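Notebook, bench 2
Nov 29, 2023
Entry by Kipchumba Muli

Carrying on from the last entry. The container task is the one we are collecting now. Block sorting is paused until the Fluvholm people have looked at the September batch and told us whether the labels are usable. I wrote to them again this morning. No answer yet.

Setup, for whoever picks this up:

Two arms, leader side on the desk behind, follower side on the table. Recording goes through Deltix as before. I moved the save folder off the small drive, which had filled up twice, and pointed it at the Song machine. If you start a session and it complains about a missing path, Song is asleep. Wake it, wait for the light, start again. Don't make a new folder by hand. We did that in September and spent an afternoon merging.

Task text as it is stored with each episode: "put the small items into the drawer." I argued for something longer, with the items named, and lost. The reasoning on the other side was that the items change between episodes and the operator would have to type each time, and typing is where the mistakes come in. Fine. We are keeping a separate sheet with the item list per episode so it can be joined on later. Please fill it in before you press record. Filled in afterward it is guesswork.

Counts for the day: 96 episodes started, 11 thrown out. Of the thrown-out ones, 4 were dropped items that rolled or slid out of reach, the rest were operator error of one kind or another (mine, mostly, in the first hour). Dropped items that stay in reach are kept. We want the recoveries. I know the older guide says to cut them, and the older guide should be ignored on this.

Things noticed while operating:

The gripper fingers want to come in at a slant on flat packets. Straight down, the packet gets pushed along and you chase it. I got better at this by the second block of episodes, so the early ones and the late ones will look like two different people. I have marked the changeover in the sheet. Might be worth training with and without the early ones and seeing if it matters.

Left arm has a little slack in the wrist when it is stretched out. You can feel it on the leader as a delay before anything moves. I ran the homing routine again after lunch and it improved, then crept back. Stuvel has the spare wrist motor and says it can be here next week. Until then, keep the left arm's work close in and let the right arm do the far side.

Cable on the left arm: check the loop before each block. If it hangs wide it pulls on the forearm at the end of the reach, and the pull shows up in the joint readings as a small bump. I found the bump in nine episodes when I scrolled through the plots. They are still usable for pictures, I think, less so for force. Flagged, kept.

Light: we had the blinds at two different heights today. I would prefer one height for a whole session and then a different one the next session, so that it varies between sessions and not inside one. The clear plastic throws reflections that move when the blinds move, and a person watching the video back has trouble telling where the rim of the drawer is. I assume the model will too. An opaque container was suggested. I would keep the clear one. People have clear containers at home, and if we drop it now we will only have to come back to it.

Start positions: these were too tidy. By the middle of the session I was resetting both arms to the same pose out of habit and putting the packets down in the same places. From episode 50 on I used the shuffled list taped inside the cabinet door. Use it from the start tomorrow. It gives a start pose for each arm and a region for each item. If the region is already taken, go to the next line. Pink blocks can stay on the table as clutter, they belong to the sorting task and do no harm.

Pace: nearly two minutes per episode including the reset, which is slower than I wrote in the plan. The reset is the slow part. Emptying the drawer by hand and reading the next line off the list takes longer than the task does. Idea, not tried: record the emptying as its own task. Then the reset of one is the other, and we get both sets for the same hours. It needs a second task text and a flag in Deltix so the two don't get mixed. I will ask if that can be set per episode or only per session. If only per session then it is more bother than it is worth.

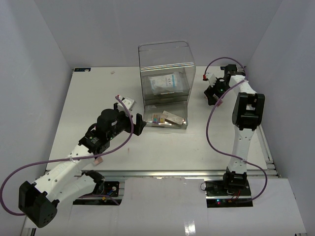

Bench 2, container task. Two packs at the front of the drawer, white packet in the upper compartment, left gripper open.

On the upper compartment: the task text only talks about the drawer, so anything lying up there counts as background. I would like a few sessions with it empty and a few with it full. If it always holds the same packet the model may use that packet as a landmark, and then we will get odd failures the first time someone tidies up. Added a column to the sheet for it.

Also on the picture, note how close the open finger on the left gripper is to the front corner of the drawer. That corner is where I bumped the container most often. A bump that shifts it a little is fine, carry on. A bump that turns it enough that you have to change your approach, carry on too, but put a B in the notes column. If it tips, stop and discard.

Quality check: I played back every tenth episode at double speed. Video and joint readings line up in all of them. One had a frozen stretch in the wrist view, under a second, and I left it in with a note. I have not looked at the others for the same fault. A script could do that by comparing neighboring frames, and I think there was one in the old repo that did it for the sorting data. If anyone remembers the name, write it in the margin here.

Small trial at the end of the day: trained the small policy overnight on yesterday's data, ran it for a handful of tries before shutting down. It reaches for the right item and closes a bit early. Twice it closed on air and then lifted and carried nothing to the drawer, quite smoothly. That looks like what we saw with the blocks before we had enough examples of missing and trying again, so more recoveries, please, and don't be shy about fumbling. A clean missed grasp followed by a second go is worth keeping.

To do:

Ask about the per-episode task flag.
Tape down the cable loop on the left arm, loosely, and see if the bump goes away.
Mark the blind height on the window frame with tape.
Put a spare copy of the shuffled list by the leader desk.
Chase Fluvholm.
Back up Song before the next session. Last backup was before the new folder, so none of today is on it.

Left running: copy of today's episodes to the second disk – should be done before anyone is in. Arms are powered off at the wall and the leader desk is locked. Key in the usual drawer.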